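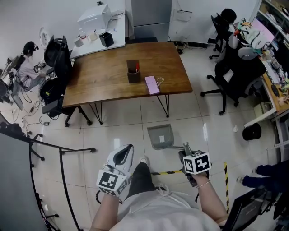

Workplace Services, Hustcombe Building, Second Floor

Shared Floor Cleaning: Your Questions

Last updated Wednesday, July 22, 2026

Do I really have to sweep? I thought we paid for cleaning.

We do pay for cleaning. The contract covers two visits a week, and after reading it closely I can tell you it promises less than most people assume. Trash, restrooms, kitchen sink, and "visible floor areas." A floor area with a chair on it is apparently not visible. Whatever collects under the tables between visits is ours.

Where does the dustpan live?

On the hook by the supply shelf. It's the grey plastic one with the small white label. In practice it lives on the floor wherever the last person stopped, often right beside the wooden table with the hairpin legs. Please walk it back. We have bought replacements twice on the theory that more dustpans would help, and I have seen no evidence for the theory.

Do the thin table legs make sweeping easier?

So the furniture catalog claimed. You can get a brush around them, yes. You still have to pull the chairs out first, and people don't. Pull them out.

Can I use the vacuum instead?

On the carpet in the Tamano room, sure. On tile it mostly blows the crumbs to the next desk. I know the box says "all floors." Try it on a spilled packet of sugar and see what you think.

What about the cables?

Don't sweep over them and don't tug on them. If a power strip is on the floor, go around it with the brush and leave it plugged in. Tidying cables is a separate job, and Fatemeh Khosravi handles requests for it. She has heard "I'll just move this one" before, and the result was a printer that stayed down for 67 minutes.

Is it OK to leave things on the wooden table?

The pen holder stays. Anything else is on its own. Phones, phone cases, keys, and cords left there overnight go into the lost property drawer, and after 60 days they go to the thrift store in Fesesdale. Telling us you "know exactly where you left it" doesn't extend the 60 days.

Who washes the little white cups?

You do, if you drank out of one. The desk with the printer is not a dish rack. I'd also question keeping coffee next to a printer at all, but I lost that vote.

Can I move the yellow-and-black tape if it's in my way?

No. Sweep up to the edge of it, sweep over it gently, and leave it stuck down.

Does the new floor cleaner work?

The supplier, Collado, says one capful does a whole office. We tried one capful, then two, then plain warm water on the next patch over. Ferdinand Rüegg and I couldn't tell the three patches apart. We have one case left and will go back to the cheap stuff in September.

How long should all this take?

15 minutes if the chairs are moved first. Longer if you stop to discuss whose crumbs they are.

What if something spills while I'm in the middle of work?

Wipe it up then. Paper towels are by the sink. Wet dust in a dustpan turns to paste, so dry the spot before you sweep.

I have a complaint about the schedule. Who do I talk to?

Stop by or call extension 488. Bring a better schedule if you have one. I've been shown several that only worked if one person did everything.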